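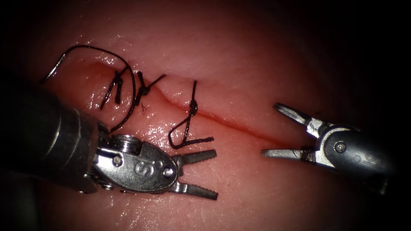
4 min read

August, match ranking notebook, continued from the cold-start pages

Picked up the reply-rate problem again. Summary of where it stood: Griltus (our ranker, v2) orders candidate profiles by predicted chance of a first message. Product wants it to order by predicted chance of a conversation, defined as both sides sending at least two messages. The two targets disagree more than I expected, mostly on profiles with a strong first photo and an empty text field. Those collect first messages and answer very few of them.

Label definition first. The old export from Rarley counts a stock opener ("Hi!" from the suggestions tray) as a message. If the other side taps a stock reply, that pair is halfway to a conversation with no typing done by anyone. I have dropped tray messages from both sides. Consequence: the positive class shrinks a lot in the under-25 bracket and hardly moves over 40. Check this before comparing any numbers with the spring report, which kept them in.

Sample for hand checking: 749 pairs, drawn evenly across brackets and then filtered for accounts closed by moderation. Message text was not read. I used only counts, timestamps and the tray flag. Jérémie Marchal wants the same draw for his spam work, so the seed is written in the config and not just in my head this time.

9:40. First training run died on the join. Vashisht writes block events in local time and everything else in UTC, so for a slice of western accounts the block lands before the match. The join then throws those pairs out as impossible. Converted at read time. A proper fix belongs in Vashisht itself and I have opened a ticket.

Note for whoever reruns this: the converted table has a new column name, block_ts_utc. The old column is still there and still wrong. Do not use it.

11:15. Second run finished. Ranking by conversation moves text-heavy profiles up, as expected. It also moves up profiles that have been online in the last hour, and by too much. Recency was a modest feature under the old target. Under the new one it dominates, and the top of the list turns into a list of who is awake. That would be fine for a chat product and is bad for us. Members in small towns would see the same handful of evening users every night.

Tried capping recency at a 17 hour window, flat inside the window and decaying outside. The list spreads out again. Loss gets slightly worse on the held-out set and I am willing to pay that. Not willing to call the number final until it has been tried on a holiday period, when people log in at odd hours.
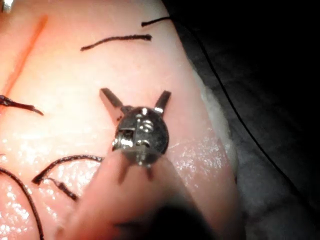
Next question was distance. Griltus treats distance as straight-line, and that hurts anyone near water. Two members on opposite sides of a bay score as neighbors. The old target hid this because people send first messages across a bay without thinking about it. Conversations fall off much faster. Clukov has a travel-time table we could borrow, but it is licensed for search and not for ranking. Asked. No answer yet.

In the meantime I added a crude bucket: same postal region or not. It helps a little in coastal areas and does nothing inland.

14:00. Talked to Jérémie about the feedback loop. If the ranker favors people who reply, repliers get more first messages, and at some load they stop replying. He has seen inboxes where this happened within days of a ranking change. We agreed on an inbox-load term: a profile with a pile of unanswered first messages gets pushed down until the pile shrinks. He prefers a hard threshold, since it is easier to explain to support. I prefer a smooth penalty. A hard threshold makes profiles vanish from the list and come back, and members notice that and write in.

Will build the smooth one and log what the hard one would have done on the same traffic. Cheap to do, and settles the argument with data.

Fairness check on the new target: no change by gender beyond noise. New accounts lose exposure because they have no reply history to score. Restored the newcomer boost from v1 as a stopgap. It is a constant, not learned, and somebody should replace it.

Left to do:
Rerun with block times converted on the full table
Holiday-period test for the recency window
Chase Clukov on the license
Ask Rarley whether the tray flag existed before the app redesign; if it did not, the older months are unusable for this
Smooth load penalty, plus shadow log for the threshold version

17:20. Full-table rerun started on the shared machine. Please leave the queue alone until it clears. Output goes to the usual folder, under conv_target.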